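The Ribbon Problem

At Gorninero, the work of teaching a machine to handle ribbon starts with a person doing it first. Min-kyu Wi sits at the controls through most of June, moving two arms over a pile of wrapped boxes and loose strips. Each try is saved as one example. The project, called Stemach, has 728 so far. 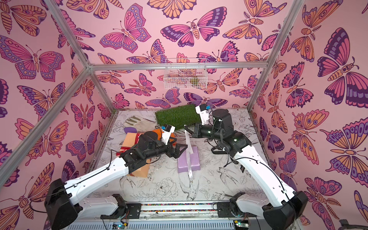
Why the walls are so busy

Butterflies on three sides and birds on the floor make the job harder to learn, and Wi wants it that way. A system trained against plain gray tends to fail in a real gift shop. The paper gets changed after every 121 examples.

Fabric is the slow part. A strap can lie straight or curve across a box, and the wrist cameras have to pick it out from the ribbon already tied there.

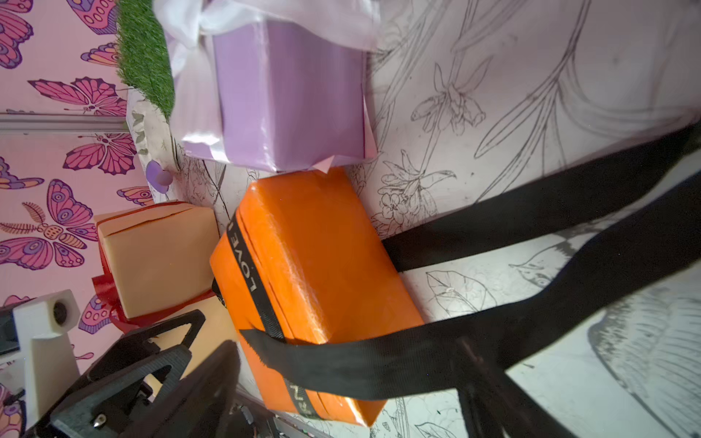 WORK & MACHINES

Wi throws out tries in which he hesitated too long. He dropped 7 one morning and recorded them again before lunch. Lidex, which pays for the work, asked for 260 more examples with straps before the first training run. Won, the older system, learned from boxes alone, and Wi still uses it for comparison.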